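Removing a dried ring stain from a sealed marble benchtop

Revised 16 January 2022

Applies to polished, sealed marble only. For honed or unsealed stone, see the Darnau care sheet.

1. Identify the mark. A dull ring with no colour is an etch and will not respond to a poultice. A brown or yellow ring is a stain.

2. Wash the area with pH-neutral cleaner and rinse. Do not use vinegar or any bathroom descaler.
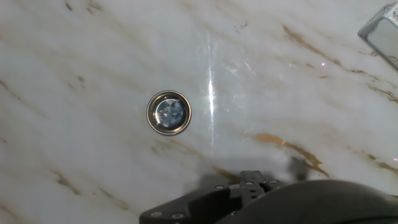

3. Mix 100 g of kaolin with enough 12 per cent hydrogen peroxide to form a paste the consistency of peanut butter. Wear gloves.

4. Spread the paste 4 mm thick, extending past the stain on all sides. Cover with cling film and tape the edges.

5. Leave for 37 hours. Remove the film and let the paste dry fully before lifting it with a plastic scraper. Rinse with distilled water.

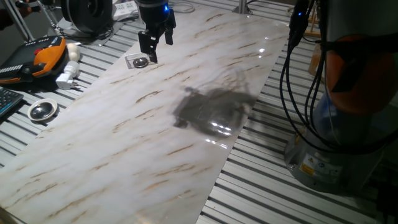

Resealing

Wait until the stone is an even colour, then apply one thin coat of penetrating sealer. Buff off the excess after 4 minutes. Keep the benchtop dry overnight.

Procedure tested by Hilde Meijer.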